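Trevano Two-Tone Plates and Skistel Woven Mat: A Review
By Kirsty Rutherford

I have reached the age where I review plates. The Trevano set arrives as a pair in two pinks, one deep, one closer to salmon, and I paired them with the gray Skistel mat, sold separately, as everything good is.

I bought them for the long table at work, a handsome stretch of wood that Angus Mowat treats like a family heirloom. He wanted coasters under the coasters. I wanted somewhere to put a roll. 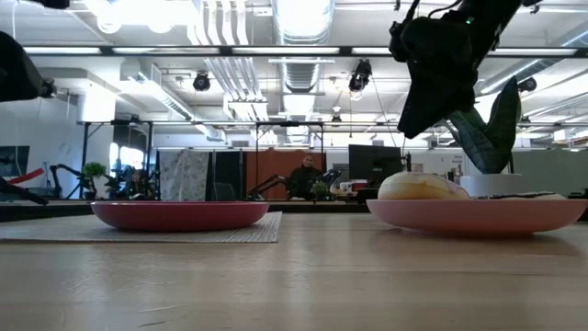 The darker pink on its mat, and the lighter one going without.

The color is the best thing about them. Pink on pale wood could have gone badly (I was braced for a baby shower) but the two shades get along, and the deeper one looks richer still against gray. Lachlan Shearer says they're both just "pink." Lachlan also owns one fork.

Size is fine. A bread roll fits with space left over for butter, or for regret. The shape is shallow, so don't try soup unless you enjoy mopping.

The mat has a fine weave and a sober look, and it has stayed where I put it. Crumbs settle into the texture and like it there. I shake mine over the sink and then go after the rest with a dry pastry brush, which I resent. There was one mat in the package. Two plates, one mat. I've written to Skistel and will let you know if they ever learn to count.

The plates have been through the dishwasher twice a week since November and haven't faded. One has a scratch on the underside, which I blame on Gavin Gunn and can't prove.

They've also been drafted for the toy donuts, a collection that began as a gift for Thabiso Sithole's daughter and never left the building. Frosting comes in blue, yellow, red and a pink with sprinkles that nearly matches the plates. They end up all over the table, everywhere but on a plate.

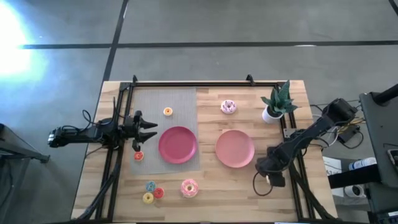 Should you buy them?

Yes for the plates. I'd take a second pair if they did a green. The mat is a maybe: buy it if your table scratches easily or your Angus does. Four stars for the pinks, three for the weave.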